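Thursday, September 22, 2022
Entered by Ah-rin Cho

Sauce residue on plates, second day. Cedilura wants the wipe procedure settled before the November review, so the layout stays as it is: black tray for the sponge, brown tray next to it for the plate. Stain is red-orange sauce, 40 minutes standing time before the first wipe. Stain placed left of center again – the rim gave no trouble yesterday and is left for a later batch.

Sponge is the two-layer kind, green scouring side and yellow-tan foam, pinched at the sides. It goes back on the black tray between plates.

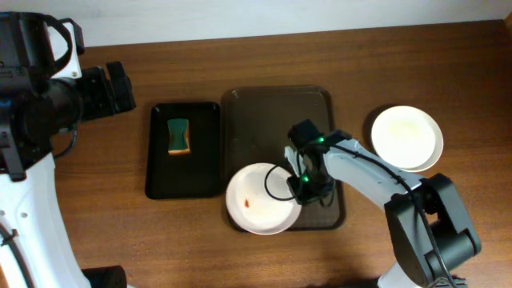 Jhair Usuga objects to the standing time: 40 minutes is too short for this sauce, it only skins over, and the thin smear around the main spot dries well before the middle does. He would go to 200 and weigh the plate before and after. I have no strong view. The longer time costs us most of a morning per batch, but the scale is free and the plates can stand overnight if need be.

Agreed to split the next batch, half at each time. Log under 2658, same sheet as the Chamoun plates. Yoon-hee Tak has the sheet open until tonight, so enter nothing before then.

Rim contact to be noted separately from the flat of the plate. The sponge bends differently there and the two should not share a column.

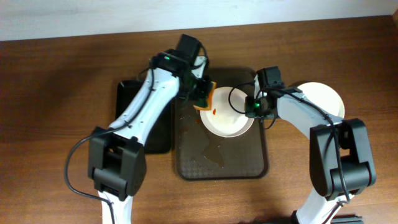
Sponge on the upper-left rim, plate on brown tray.

Still to do: new sponges from Skullska, same shape if they have it. Check whether the scouring side marks the glaze.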